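4. Recording your path runs

Okay, so your rover's charged, paired and sitting happily on the ground. Now comes the part I enjoy most, which is going for a walk with it! In this section you'll drive the Drekora along a path by hand while it saves what the front camera sees together with what your thumbs were doing on the sticks. Those recordings are what the path follower learns from later (section 5), so a bit of care here saves you a lot of grumbling there.

I wrote the first version of these steps for Maxine McKinnon's crew out at Odilby, and Kai Seidel has since fixed my mistakes. Last revised 11/11/2023.

Before you head out

1. Switch on the rover, then the handset. Wait for the handset light to stop blinking.

2. Open the Runs page on the tablet and tap New Set. Give it a name you'll still understand in July. I use the place and the surface, so something like "Hinds gravel". Please don't call it "test". We have a lot of sets called "test".

3. Check the free space. You want at least 9 gigabytes before you leave the car.

4. Wipe the lens with the soft cloth in the lid pocket. Not your sleeve (yes, I've used my sleeve).

Note: The tips of the two front posts poke up into the bottom of the camera view. Leave them there. The learner uses them as a fixed reference, and if you tilt the camera up to get rid of them you'll have to redo the calibration in section 3.

Recording a run

5. Put the rover in the middle of the path, pointing the way you want to go. Pick something at the far end to aim for, like a wall or a gatepost.

6. Set the speed dial to 2. You can go up to 3 on smooth ground once you've got the feel of it, but start slow.

7. Press and hold the red button until the handset buzzes. You're recording.

8. Drive! Keep to the centre and make small, early corrections. Big yanks on the stick get learned just as faithfully as good driving does, and then you've got a rover that lurches at every puddle.

9. Walk behind the rover, well back, and keep your shadow out of the view if the sun's behind you. If someone comes along with a dog or a pram, stop, let them by, and carry on. You don't need to end the run.

10. At the far end, stop completely, count to three, and press the red button again. Two buzzes means it's saved. One long buzz means it isn't, so check the card and drive that bit over.

Caution: Don't record with the rover running beside a drop, a pond or a road. The emergency stop works over the radio, and the radio is only as good as your batteries.

How many runs?

Aim for 8 on each path, half in each direction. On a couple of them, let the rover drift toward the grass on purpose and then steer it back. I skipped those the first time because they felt like bad driving, and the rover I trained had no idea what to do once it got near an edge. Wenceslao Núñez had to fish it out of a hedge. Press the yellow button while you're drifting and let go when you start to steer back, so the learner keeps the rescue and drops the wandering off.

Dull straight paths are worth recording too, by the way. It's tempting to hunt for curves and skip the easy stuff, but most of what the rover will meet is easy stuff, and it needs to hold a steady line on loose gravel between two grassy sides before it tries anything fancier.

Checking what you've got

11. Back on the Runs page, tap a run and drag the slider along. Look at the middle of the picture first. The path should be easy to pick out all the way ahead.

12. Don't fuss over soft or smeary edges, or a sky that's gone white. The learner crops most of that away. Do throw out a run if the path itself is a blur.

13. Tap Keep or Bin. Binned runs stay on the card until you empty the bin, so you can change your mind over a cup of tea.

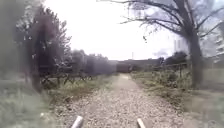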